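Speaker notes - Jirnham Players, open evening talk on our spring production
Nerys Vaughan

12 shares | 3 comments

Start with the play. "Owen" is a drama in two acts about a ferryman who comes home after 15 years and finds his brother running the crossing. Running time is 104 minutes without the interval.

Introduce Angharad Lewis (director) and Mared Bevan, who plays the mother. Mared reads the kitchen speech from Act One. Wait for her to sit down before going on.

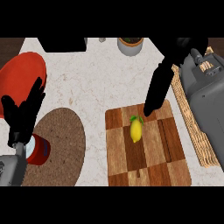

Lemon on a checkerboard cutting board.

Next, the rewrite. The first draft had the brother drown at the end. Angharad cut that in March, and he now stays on stage, silent, through the last page. Say why I agreed to it - the quarrel needed someone left to hear it.

Seating: the hall holds 300, but we are closing the balcony. Oskari Valtonen is doing the lights and can take technical questions.

Read the opening lines if there is time. Finish by 7:55 so people can get to the bar.

4 likes | Share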